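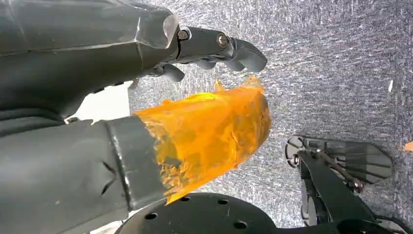
Left gripper on the orange film, upper hand above it

Is 10 demos enough for crumpled film?

Celisier's guide says 10 remote-control demos will teach a two-arm setup to handle thin film. I don't buy it. The stuff never folds the same way twice. Has anyone gotten this to work?

ridotby
No. We did 420 and it still grabs air on a bad day. Ask them what they counted as a success, and whether the film started in the same spot every time.

hoden17
works fine for me, check your calibration

vanbeek_lab
Hold back 3 starting positions you never demo and test only on those. I'd trust that number over the guide's.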